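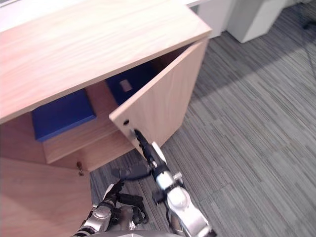

How do you teach a robot to open a cupboard?

A person shows it. Someone moves the robot's arms through the whole job, either by holding them or by steering them from a distance, and the robot keeps a record of every bit of the movement. After plenty of turns like that, a computer program studies the records and starts to work out how the job goes.

Think about how you learned to tie your shoes. Somebody probably said "make a loop, go around, pull it through," and you looked at them as if they were speaking Martian. Then they did it slowly in front of you. Maybe they even put their hands over yours and moved your fingers for you. Aha! Much easier.

Robots can be taught that way too, and it has a wonderfully plain name: learning from demonstration. A demonstration is just a showing. "Watch me" is a demonstration. So is "give me your hand and I'll move it for you."

Why not just write instructions?

People do, for lots of robots. If a robot in a factory has to put the same lid on the same jar in the same spot all day, you can tell it exactly where to go. Up, across, down, twist. Done.

A cupboard at home is a much trickier customer. The robot may stand a little closer to it today than it did before. One door may already be half open. There may be boxes on the shelf, and the boxes may have been pushed to the back. Try writing down every single thing you do when you open a cupboard and take out a box. Where does your elbow go? When do you start to pull? How do you stop the door from swinging back and bopping you on the arm? You do all of that without thinking, and it is terribly hard to write down something you do without thinking.

Showing is quicker. Your arms know things that your words don't!

Way one: hand over hand

In the first way, a person takes hold of the robot's arm and moves it. Engineers call this kinesthetic teaching (say it kin-es-THET-ik). It's a big word for "teaching by moving."

For this to work, the robot's arm has to go easy. Usually a robot's joints hold themselves stiff. In teaching mode, the motors in the joints do just enough work to hold the arm up against gravity, so it doesn't flop, and the person can push it around with a gentle hand. People who try it for the first time nearly always say it feels like the arm is floating.

At the same time, little sensors inside each joint are measuring how far it has bent. A robot arm has a shoulder, an elbow and a wrist, a bit like yours, and each of those may have more than one joint so it can turn different ways. The sensors write down all the bends many times a second. When you let go, the robot has a kind of diary of where its arm has been.

Hand over hand is great for one arm. It gets awkward with two, though. You'd be hugging the robot and bumping into it, and your own arms would get in the way of what its cameras are trying to see.

Way two: remote control

So there is a second way, called teleoperation. "Tele" means far, the same as in telephone and television. The person stands somewhere else – across the room, or right next door – and steers the robot.

You might be picturing a game controller, and some robots are driven just like that. For robots with arms, people often use something that copies their whole movement. They might wear a headset and hold a controller in each hand. They might wear special gloves. Or they might hold a pair of small arms that are built like the robot's own. Bend the little elbow, and the big elbow bends. Turn your wrist, and the robot turns its wrist.

Fatemeh Bagheri has been steering robots at the Bemness workshop in Wisska since last December, and she still remembers her first go. "I reached for a door and stopped way too early," she told us. "My hand felt like it was there. The robot's hand wasn't! You have to learn where its fingers end, and they don't end where yours do."

She also had to get used to the floor. When a robot with legs works near furniture, its feet need somewhere safe to stand, and so do the feet of any person keeping an eye on it. Cables on the carpet, table legs, the bottom corner of a door: a good teacher looks down before starting as well as up.
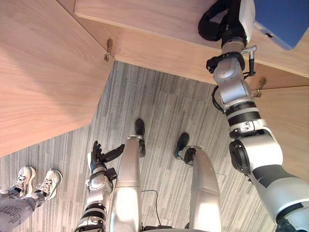 Reaching up underneath something is one of the hardest moves to show. Try it yourself. Sit on the floor beside a table, look straight down at your knees, and put one hand up to touch the underside of the tabletop. You can do it, but you're mostly feeling your way. A person steering a robot often can't feel what it feels, so they have to go slowly and watch very closely. Fatemeh's rule is to stop and look whenever she isn't sure. A slow demonstration is still a good one.

What does the robot remember?

One turn at a task, from start to finish, is called an episode, just like on TV. For each episode the robot saves a few kinds of things, all lined up in time so they match.

It saves the bends of its joints. It saves how far its fingers are open or shut. It saves what its cameras saw. Often it saves the steering commands too, meaning what the person asked it to do at each moment.

Now the learning program goes to work. It looks through all the episodes for patterns. When the camera view looks like this, the arm tends to move like that. When the fingers are on either side of a door edge, they tend to close. Little by little it gets better at guessing what a good teacher would do next, and that guess becomes the robot's next move. Then it looks again, and guesses again, over and over, very fast.

One episode isn't enough for that. If you had only ever seen one dog, and it was brown, you might think all dogs were brown. The Bemness team gave their cupboard lessons the name Cillel, and the first Cillel set had 101 episodes in it. They would love to have up to 2000. That's a lot of cupboard opening!

Do the teachers have to be perfect?

Nope! They try to be careful, but small wobbles can be useful. Suppose the person steers a little too far to the left, spots it and comes back. Now the robot has an example of how to fix a mistake. A robot that has only seen perfect turns may get very confused the first time something goes a bit wrong.

Good teachers also mix things up on purpose. They move a box over. They start with the arms high, then with the arms low. They open a door a little before they begin, or leave it shut. All this helps the robot learn the job itself and stops it from copying one dance move by move.

Big mistakes are another story. If the robot drops something on the way, the team may mark that episode so the program knows it didn't go well, or they may leave it out.

Eyes in odd places

You have your eyes in your head and that's that. Robots can have theirs anywhere! A camera at the head sees a wide view, with the arms reaching out and the furniture and floor all around. It's good for knowing where to go.

But when you reach into a cupboard, your own arm can hide what you're grabbing. The same thing happens to robots, so some of them have another small camera near the wrist, looking along the fingers. It goes wherever the hand goes. The robot's own finger can take up a huge part of the view, and things farther off may look fuzzy, and that's fine. The wrist camera is there for the very last bit of the reach, when a fingertip is nearly touching something small and needs to be in just the right spot.

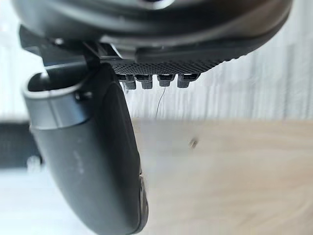 Try it: be the robot

You need a friend, a scarf, a cup and a table. Ask a grown-up to help you pick a cup that won't break.

Put the cup on the table. One of you is the robot and wears the scarf as a blindfold. The other is the teacher. The robot sits down at the table and lets one arm go easy.

First, hand over hand. The teacher gently moves the robot's arm to the cup, helps the hand close, lifts the cup and puts it down in a new place. Do it slowly. Do it again from the start.

Now the robot tries alone, still blindfolded. Did it find the cup?

Next, move the cup a little and don't tell the robot. Try again. What happened? What would the robot need in order to get it right?

For the remote control round, keep the blindfold on. The teacher stands back and steers with words only: left, right, forward, up, down, open, close. No other words allowed! Swap places after 8 commands and see how far each of you gets.

Words to know

Demonstration: showing how something is done.

Episode: one turn at a task, from start to finish.

Gripper: the part at the end of a robot's arm that holds things. Some have two fingers, some have more.

Joint: a place where an arm or leg can bend or turn.

Kinesthetic teaching: teaching a robot by moving its arm with your hands.

Sensor: a part that measures something, such as how far a joint has bent.

Teleoperation: steering a robot from a distance.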